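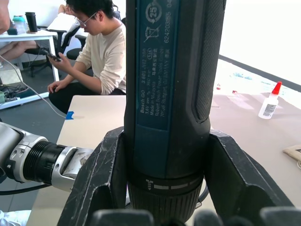
**Figure 2.** Cordless screwdriver held upright between the fingers of the Zotine cell, wrist view.

Looking after the fingers proved to be the most rewarding part of running the cell! Khang Ninh checks both of them every 300 grasps, and we now keep a log of every mark. The scuffs and pale scratches along the edges of the left finger (Figure 2) are logged in this way, and so is the wear on its partner. The upright hold suits the check very well, as the tool's label stays readable between the fingers. We reset the grip force at grasp 583, and were delighted by how simple the job was.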